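Room Service Automation: Budget and Planning FAQ

Last updated Sun 8 September

These are the questions hotel owners ask us most before they put money aside for room-reset equipment. For anything not covered, write to Nadhirah Ong in the Bostura planning office.

What should we budget for first?

A task survey. Before you look at arms or mobile bases, record how your staff do the work now. Restocking drinking water is a good place to start, as it involves small objects, two hands and furniture that differs from room to room.

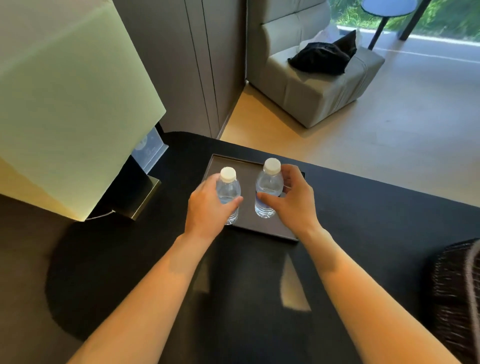
The survey fee is $1083 per property and covers up to 30 rooms. It is credited against your first equipment order if you place one before the end of May.

Do we need two arms or one?

It depends on the task list. A single arm can place one bottle at a time. If your staff lift bottles in pairs, or steady one while setting down another, price the two-arm unit and compare cycle times. Zuweira Quansah at Dankwa, a 54-room property, asked for quotes on both and chose two arms.

Will our trays and baskets work with the equipment?

Flat trays with a low rim are usually fine. Woven baskets take more setup time, and bottles standing close together leave little room for fingers of any kind. Send us one of each container you use – and tell us if you plan to replace them within the year. 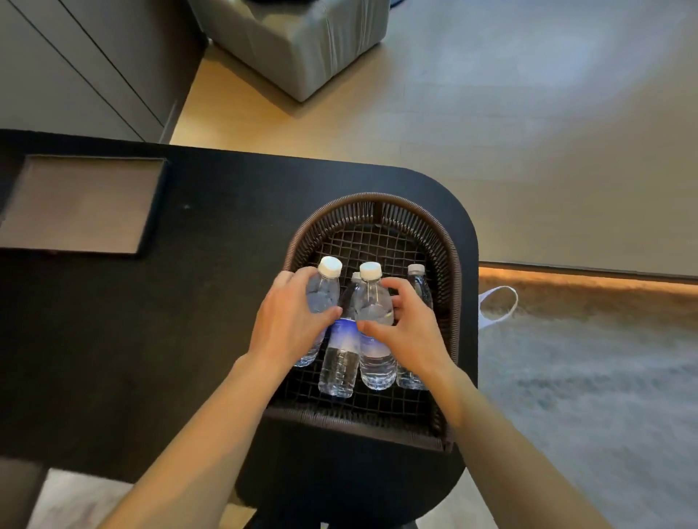 What costs do buyers leave out?

Spare gripper pads, charging space and staff hours for training. Allow three days of training per shift team. Floor changes also matter: list every place where carpet meets hard flooring.

Can we lease?

Yes. Grotis handles leasing for us, with terms of 12 months or longer. Maintenance is quoted separately.

How long does delivery take?

Ask for a current date when you request a quote. Custom tray inserts from Pumevwood are ordered separately and may arrive after the main unit.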